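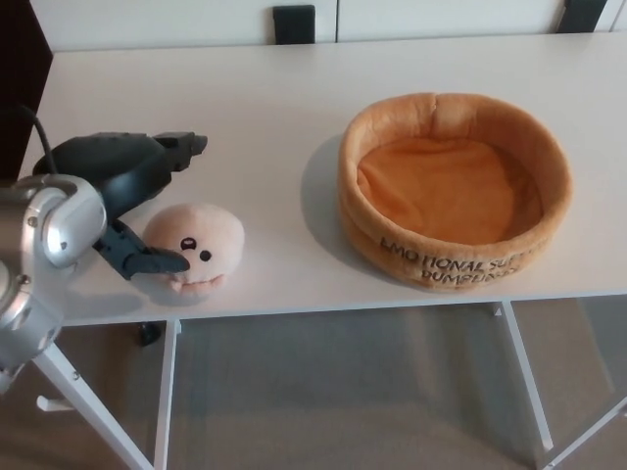
4.2 Soft-Object Placement

We evaluate the Sornero policy on a single-arm placement task with deformable objects. The arm must grasp a plush dumpling and release it inside a padded plush basket on a white table (Fig. 3). The policy was trained on 400 teleoperated demonstrations collected in November and was not fine-tuned for this task. Start positions of the dumpling were drawn at random from the left half of the table.

A trial is scored from the head camera view after the arm has retracted. It counts as a success if the dumpling lies fully within the rim and the basket is still on the table.

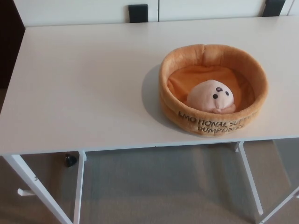 Figure 3. Plush placement task, head camera.

Trials in which the dumpling rested on the rim were scored as failures, following the protocol of Tremblay and Onsri. Of 107 trials, 2 were discarded after a controller fault. Most remaining failures occurred at grasp time, when the lower finger pushed the dumpling before the gripper closed. The Gauthier baseline showed the same error.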